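Trolomia README

I started Trolomia because I was fed up with fleece listings that only say "soft" and "navy". It's a set of 376 pictures of soft things being picked up, held, folded and put down again: fleece, padded bits and pieces, straps, and whatever else was in the sorting pile that morning. You get the pictures, one notes file and this page.

What's in the folder

The pictures are in 6 batches, named batch1 to batch6. Each one has a line in notes.csv with the main fabric, the colour as I'd say it out loud, and a column called "wear" for pilling, creases and stretched seams. I've kept the colour words simple. Dark navy is dark navy, even when it looks black on your screen (it did on mine, until I turned the brightness up).

The wear column is the bit I'm fondest of and also the bit I'd trust least. Pilling only shows up when the light catches it from the side, so a fleece can score 0 in one picture and 2 in the next. I've left those as they are - please don't average them and then write to me about it!
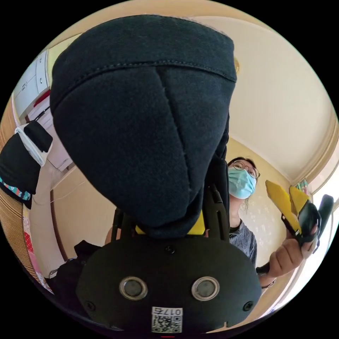

Seams get their own column because they turned out to be so handy. On a bunched-up fleece, the stitching is often the only clue to which way round the thing is, and I've put "edge", "diagonal", "both" or "none" depending on what shows. If a seam disappears into a fold I count the part I can see and leave the rest alone.

Getting it

The zip is 700 MB and lives on Pomum. There's a smaller copy on Nidico with the same notes file, fine for a quick browse but too squashed for looking at pilling. Batch 4 was missing from the Nidico copy until June, so grab it again if yours is older than that.

Known problems

Straps are filed under "other" in batch 2 and under "strap" everywhere else. Padded things have no fabric listed unless I was sure of it. A few rows still say "Baláž" in the fabric column, which was my name for a storage box and means nothing at all - treat those as blank. I'll fix them when I next redo the notes.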